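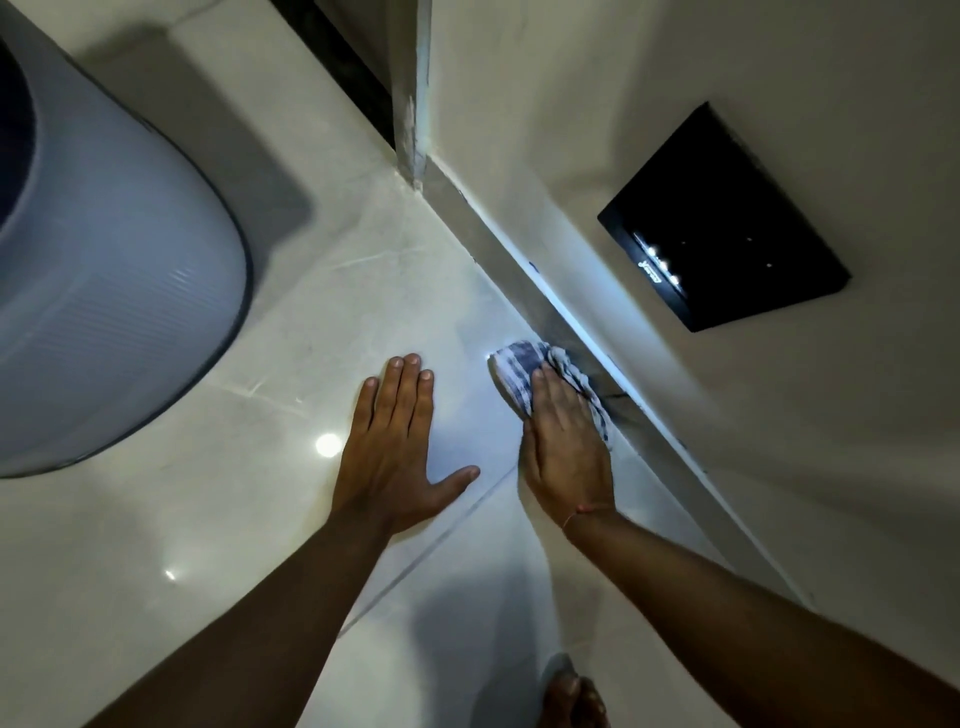

Polished tile next to the toilet base

Bendo: loop over units stops at 12 in the ranged combat level
Posted by Kumaresan Amin

I am on level 7 of Bendo, the tower defense one where you script the towers in Python. My function picks the nearest unit and fires. With a small wave it works. With 200 units on the map it only ever looks at the first 12 and then the turn ends. No error in the console. Is there a cap on list length, or is my loop wrong? I sort the whole list by distance on every tick.
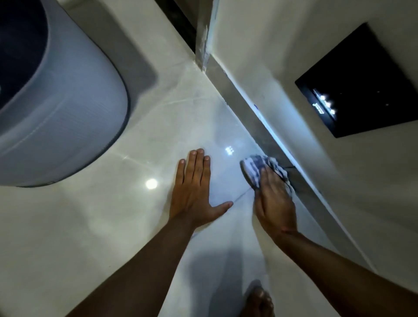 Answered by Nandini Kandasamy, edited in December

There is no cap on the list. Each tower gets 800 operations per tick, and the turn ends silently when they run out. Sorting the full list uses most of that. Replace the sort with min() and a key function - one pass, one comparison per unit. Also move the distance calculation out of the inner loop. You are computing it twice for the same unit.

If it still stops early, print the value of ops_left() at the end of each pass.

Bukola Lawal
Same problem here, min() fixed it. ops_left() only prints in the test arena though, not in ranked matches.

Indira Iyengar
Try switching to JavaScript, I think it gets more operations. Not sure about the current version.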